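17th January

Bread starter log, week five of the rye trials (kitchen bench, second shelf)

Big news first: the Grønli starter has finally caught up with Mikovby! I fed both last night at the same time, same flour, same jar size, and this morning Grønli had pushed its cloth up and was halfway to climbing out. It smelled wonderful too, green apples and a bit of yogurt, none of that nail polish edge it had before the holidays. I really thought we were going to have to throw it out in December.

What changed: I went down to a much smaller carryover. It used to be equal parts old starter, flour and water. Now it gets 5 grams of old starter to 40 grams of rye and 40 grams of water, and it sits on the shelf over the radiator instead of by the window. Two changes at once, I know, I know. Cường has already told me off for it. Next week I'll move the jar back to the window and keep the small carryover, and then we'll know which one did it.

Mikovby is the same as ever. Dark, sour, slow, totally reliable. I baked one loaf from it yesterday with the coarse rye and the crumb came out tight but even, and the crust had that deep malty taste I've been chasing since we started. Slightly gummy in the bottom inch. I cut it too early (again) and should have left it wrapped overnight.

Dough for the next pair, for both starters:

rye, coarse: 600 g
rye, fine: 400 g
so 1000 g flour total, makes scaling easy
salt: 19 g
water: start at 800 g and see how it feels
caraway in the Grønli loaf only

Sixten wants to try a scald on part of the coarse flour, boiling water poured over and left until morning. I'm very much in favor. His grandmother did it that way and he says the loaf kept for more than a week. If we do it, the scald water has to come out of the 800, and I'll write down exactly how much went in. Last time we guessed and ended up with porridge in a tin.

The recipe sheet and all the old notes are now on the shared drive under "rye", so please stop adding things to the back page of this book, it's nearly full.
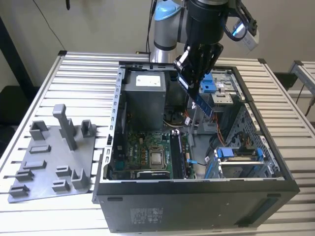

Memory module over the open case.

Still to sort out: the proofing box. The Drenex thermostat reads two degrees higher than the glass thermometer, and I trust the glass one. I've set it two degrees up to make up for that and taped a note on the lid. Please don't peel the note off! Some of the loaves we called underproofed in the first weeks were probably just cold, and I'd like to repeat at least the caraway one before we write it off.

Fivuvden flour: one bag left, opened. It drinks more water than the other fine rye and the dough goes stiff on you after ten minutes or so, so wait before you judge it. I love the flavor – almost like hay, in a good way – and I'd happily order more in February if the mill still has it.

Tonight: feed both jars, scald if Sixten gets here in time, tins greased and floured. Cường is bringing butter and the smoked cheese. Bake tomorrow as soon as the oven is up to heat, and NO cutting until the day after.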